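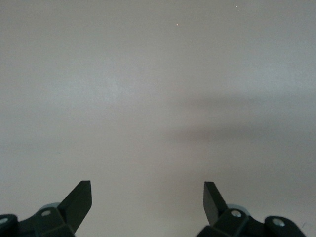 Pale grey, with a bit of shadow.

Endside Winter Runners: your questions

I get a lot of messages about the group, mostly at this time of year, so I've put the usual ones on one page. I'm Mwende, I lead the runs most weeks, and if your question isn't covered you can grab me before we set off. Last tidied up on 29 December 2020.

I haven't run since school. Can I really come along?

Yes, please do! I started at thirty-something with a pair of old tennis shoes and a stitch that came on before I'd reached the postbox. Our easy group goes at chatting pace and walks up the hills, and I mean properly walks. If you can manage a brisk half-hour walk with the dog you'll be fine with us.

How far do you go?

The easy group does 5 kilometres, out along the canal and back through Tresgate. The longer group adds a loop round the top of Hanrahan Park, and how much they add depends on who's leading. If it's Erasto Mohamedi, eat something first. He loves a detour and his idea of "just round the corner" is different from mine.

Are the runs on at the moment?

Not as one big group, no. We go by whatever the current rules say, and they've changed so often that I've given up printing anything. When we can't meet up, I post the week's session and you do it on your own or with whoever you're allowed to run with. Check the noticeboard page the night before. If there's nothing new on it, the last message still stands.

What do you mean by "the session"?

Usually something simple to break up the plod. The favourite is lampposts: jog to one, run a bit quicker to the next, jog again, keep going until you're fed up. In August we did hill repeats on Cadis Lane and I've only just been forgiven, so I'm saving those for spring.

It's dark, it's freezing and my sofa is lovely. Any tips for getting out of the door?

Oh, I know! I put my kit on the radiator in the morning and change the minute I finish work, before I've sat down. Once I've sat down it's over. I also tell myself I only have to do ten minutes and then I'm allowed to turn round. I think I've turned round twice, and one of those was hail.

A running friend helps too, even a remote one. My sister and I live miles apart and we text each other a photo of our shoes when we get in. It's silly but I hate being the one who hasn't sent it.

What should I wear?

Dress as if it were a few degrees warmer than it is. You want to feel a little chilly on the doorstep, otherwise you'll be carrying your jacket by the canal (I've done this with a very bulky fleece, never again). Thin layers, gloves, something over your ears. Gloves are the thing people forget and the thing they moan about most.

In the dark you'll also need something bright or reflective, and a head torch for the towpath. You don't need a fancy one. Mine gives out 200 lumens and that's plenty for seeing puddles. Do tip it downwards when someone's coming towards you, though.

Do I need expensive shoes?

You need shoes that are comfortable and have some grip left. Have a look at the soles of whatever you've got, and if they're smooth under the ball of the foot, they've done their time. Last year's colours are often cheaper and your feet won't mind.

What happens if it's icy?

We don't run on ice, full stop. I'd rather you did something indoors and kept both your wrists. There's a 28-minute routine on the noticeboard page made up of squats, lunges, marching on the spot and a plank or two, with rests in between. You don't need any kit for it, just a bit of clear floor and some loud music. Mine is all eighties and I won't be taking comments.

I've got an exercise bike. Does that count?

Course it does. Plenty of our lot have been on bikes and rowing machines this winter. Erasto has his bike in the garage with a radio and a blanket for afterwards. If you like a target, count your minutes rather than your miles, as the distance on a bike doesn't compare very well with running.

What's the 1,000 club?

Anyone who covers 1,000 kilometres in a year, running or walking, gets their name on the list and a slice of my ginger cake. It's all done on trust. You keep your own tally and tell me when you're there. Walking to the shops counts if you want it to. Last time one of our members got there on Christmas Eve doing laps of her own garden, and I still think about that quite a lot.

Can I bring my dog, or my teenager?

Dogs yes, on a short lead, easy group only. Teenagers yes, if they're running with a parent or another grown-up who's responsible for them. Buggies are tricky on the towpath because of the cobbles under the bridge, so have a word with me first.

I've got a bad knee. Should I come?

I'm not a doctor, so please ask someone who is, or a physio. If they give you the nod, start with the easy group and tell whoever's leading. We'll keep an eye out and you can stop whenever you like. There's a short cut back from Tresgate that saves you the last hill.

Does it cost anything?

No, it's free. When we're allowed back in the café afterwards you'll probably want to bring money for a tea.

How do I sign up?

Send me a message through the contact page with your name, which group you fancy and a number we can ring in an emergency. I normally reply the same evening, unless I'm out running or in the bath.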